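Fifty-two postcards, one a week

Wednesday, December 4, 2024

So I'm down to my last four stamps and my last four postcards, and I thought I'd better write something about this before the year runs out and I forget half of it.

For anyone new: back in January I said I'd mail one postcard every week, 52 in all, to people I actually know. No email, no texting a picture of the postcard (my sister asked if that counted, and no, Dana, it does not). I bought a shoebox of old unused cards at a yard sale in Notberg, close to 1000 of them if the lady was telling the truth, and I've been picking through it every Sunday night at the kitchen counter ever since. Some of them are gorgeous. A lot of them are motels.

I love the motel ones the most, I think. There's a whole run from a place called the Melis Motor Court, all the same swimming pool from slightly different corners, and on every one the water is a blue that I have never seen on any water anywhere. I've sent nine of those. People keep them on the fridge! My old neighbor Muireann Lenihan has two of them and says they're the only thing her grandkids ask about when they come over.

The writing part was harder than I expected. You get a space the size of a playing card, and after "Hi, how are you" it's half gone. By March I'd quit asking questions altogether and just started with whatever had happened that day. The bus was late. I burned the rice again. I found a glove that matched the one I'd been carrying since last winter. Those got the best answers, and the ones where I tried to be thoughtful got nothing at all, so there you go.

Pens! I have opinions now. Gel ink smears on the shiny cards, even if you leave them out overnight, and I ruined a really nice one of the lake at Ullora that way. Plain cheap ballpoint is the thing. Press hard, and put something soft underneath (I use a folded dish towel). The older cards with the rough backs will take pretty much anything, fountain pen included, if you have one and like showing off.

August was the low point. It was too hot to think, I got 2 weeks behind, and then I sat down and wrote three in one evening, which felt like homework and I bet they read like it too. Imtiaz Biswas got one of those. He wrote back a whole letter, four pages, all about the garden and his knee and a terrible wedding he'd been to, and I felt so guilty that I sent him an extra card that doesn't count toward the total. We've been going back and forth ever since. I hadn't heard that much from him since we shared an office.

What I haven't figured out is what to do with the ones that come back to me. I have a drawer full. I tried a photo album, but then you can only see one side, and the writing is the good side. A friend told me to punch holes in them and put them on a ring, and I'm still recovering from hearing that. For now it's the drawer, with a rubber band around the Tritness ones because my cousin moved there and sends the same view of the bridge every time.

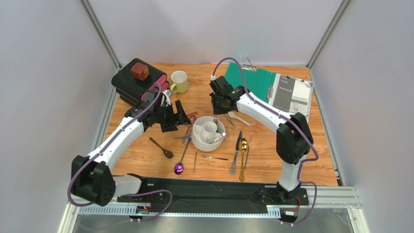

Anyway, four to go. One is for my mom, one is for my third grade teacher if the address I have is any good, and the other two are still up for grabs, so if you'd like a motel pool in your mailbox before New Year's, send me your address and tell me if you can stand my handwriting.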